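From: Inmaculada Toledo
To: Nollow Textiles list
Subject: Re: folding the small cloths - is it worth it?

On a morning in May, Eusebio Montoya wrote:
> We have 366 of the small cleaning cloths coming back from the
> Olmedo kitchens and I am getting different advice from everyone.
> Do the rest of you fold them, roll them, or just drop them in a
> tub? Also, the green ones have started to feel stiff. Is that the
> detergent or the dryer?
>
> Eusebio

Hi Eusebio,

We went through this at Visow last winter, so I'll put down what we settled on. It may not suit your shelves.

On the stiffness, my money is on the detergent. We were using the full scoop from the old chart, and that chart was written for bath towels. I cut the dose to half and ran one load with no softener, and the cloths came back to a decent feel after a few washes. Softener makes them worse at picking up water, so I'd leave it out for good. If you are on the 80 minute dryer program, try a shorter one as well and pull them while there is still a bit of damp in the hems.

As for folding, I keep a clear stretch of white benchtop for it and nothing else goes there. A smooth surface matters more than I expected. On the old timber bench the cloths caught on the grain and I was forever straightening corners. Colour helps too - a pale green cloth on white is easy enough to see, but the white ones vanish and you end up folding two together.

They all start out crumpled, so the first job is getting them open.
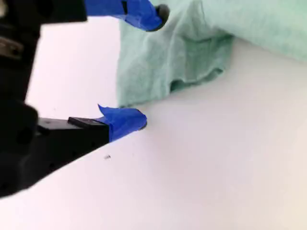
STEPS WE USE

1. Take one cloth from the pile and put it on the bench by itself.

2. Find a corner and draw it out toward you. Don't shake the cloth, it only sends lint over the clean ones.

3. Smooth from the middle to the edges with a flat hand.

4. Fold in half, then in half again, with the hem inside.

5. Stack with the folded edge facing out. Anything stained goes in the rag tub.

Rolling is quicker but the rolls come undone in the Vanska baskets. If yours go in drawers you may get away with it.

The shelf labels are order number 3714 in the stationery book, in case you want the same ones. Ask for the grey backing, as the clear ones peel in the laundry.

Does anyone else on the list still tub theirs unfolded? I'd like to hear how they come out at the other end.

Inmaculada
Visow linen room, ext. 951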